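Call for participants: does the color of your plate change how much you eat?

Amegashie Food Habits Group, Molby
Sign-up open until the end of May

You have probably read that a blue plate will make you eat less. Or a red one. Or a plate that clashes with the food, or a plate that matches it, depending on which magazine was in the waiting room. The advice usually comes with the words "studies show" and no hint of which studies, who was in them, or what they were given to eat.

We have spent most of the past year reading those studies, and we are not impressed. Many were small. Several measured how much people served themselves and then talked about how much they ate. In a fair number, everyone in the room could guess what was being tested, and the people doing the weighing knew which result they were hoping for. One much-repeated claim goes back to a single afternoon at a buffet.

None of that means the idea is wrong. Plate color may matter a little, or it may matter for some people and some meals. We would like to find out with enough people and a plan written down beforehand, and for that we need 108 adults who are willing to come and have lunch with us.

Who we are looking for

You should be 18 or older and able to get to Molby on your own. You should normally eat something in the middle of the day. We are happy to have people who cook, people who can't, people who have dieted all their lives and people who have never given it a thought. We would especially like to hear from people over 60, who are missing from most of the earlier work. Undergraduates are welcome too, but they have carried this field on their backs for long enough and we are limiting their places.

Please don't sign up if you have a food allergy, have had an eating disorder, are pregnant, or are on medicine that changes your appetite. If you are color blind, you can take part, and we will ask you about it on the form.

If you work for a company that sells tableware, diet plans or weight loss products, we can't take you. The same goes for anyone who lives with one of us.

What you would be doing

You come for lunch two times, at least a week apart. Lunch is at 12:15 and you should be out of the door by 1:30. We ask you to eat your normal breakfast and then nothing after 9:00, though water, black coffee and plain tea are fine.

Each time you get a tray, a plate, a cup and flatware, and you help yourself from a side counter. Go back as often as you like. The food is pasta with tomato sauce or rice with vegetables and chicken, and there is a version of each without meat. It is decent food. It is not a reason to take the afternoon off. 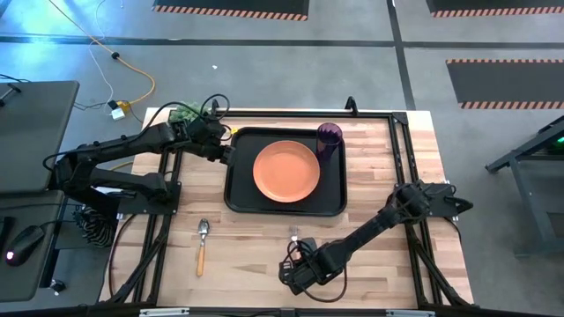 A tray with the orange plate and a purple cup. Spoon and fork on the table.

Your plate will be one color at the first lunch and another at the second, and a computer picks the order. We weigh what goes onto the plate and what is left at the end. The person who does the weighing works in the next room and gets the food after it has been scraped into a plain tub, so she has no way of telling which plate it came from.

After each lunch you fill in two pages of questions on how hungry you were, how you slept, and what you thought of the meal. You will also be asked what you remember eating. Say so if you don't remember. A blank is more use to us than a guess.

You may have noticed that we have just told you what the study is about. We argued over this for a long time. The usual way is to tell people they are rating a new sauce and own up afterward. Osaze Abubakar, who designed the trial, thinks most people see through the sauce story anyway and then start behaving like people who have seen through something. So half of you will be told which color we are comparing with which, and the other half will only know what is on this page. If knowing makes a difference, we will be able to see it, and that would tell us something about all those earlier results.

What you get

Two lunches and a gift card worth $40, handed over at the end of the second visit. If you come once and then drop out, you get $15. Bus fare is paid back if you bring the ticket. Parking is not.

You will not get advice on losing weight. We don't have any that we believe in enough to hand out. You won't be weighed, either, and we will not tell you whether you ate more or less than other people.

What we will do with the results

The plan for the trial, with the sums we intend to do, has been lodged with Heike Meinecke, who has no part in running it. Nobody on the team can change it after the first lunch without her putting a note in the file saying what was changed and when. The results will be made public whichever way they fall. If we find nothing, we will publish nothing found, under a title that says so.

We are aware that a group of doubters can fool itself as easily as a group of believers. For that reason Carola Reuter, who thinks plate color does work and has told us so at length, chose the plates and wrote half of the questions.

Your name is kept apart from your answers. The list that joins the two is destroyed six months after the last lunch. You can leave the study at any point and you don't need to say why.

How to sign up

Forms are at the front desk at Clistus House, Room 108, or you can call extension 1276 on the Molby switchboard between 10:00 and 3:00. Ask for Danilo Tagle or Evaristo Espinoza. Leave a message if neither picks up, and speak slowly, as the machine is bad with numbers.

Filling in the form takes a few minutes and does not commit you to anything. We write back to everyone, including those we can't use. Places are drawn by lot within each age group, so there is no point in rushing.

The building is on Baltach Road, next to the old post office. The entrance with the ramp is around the side, and the elevator is working again.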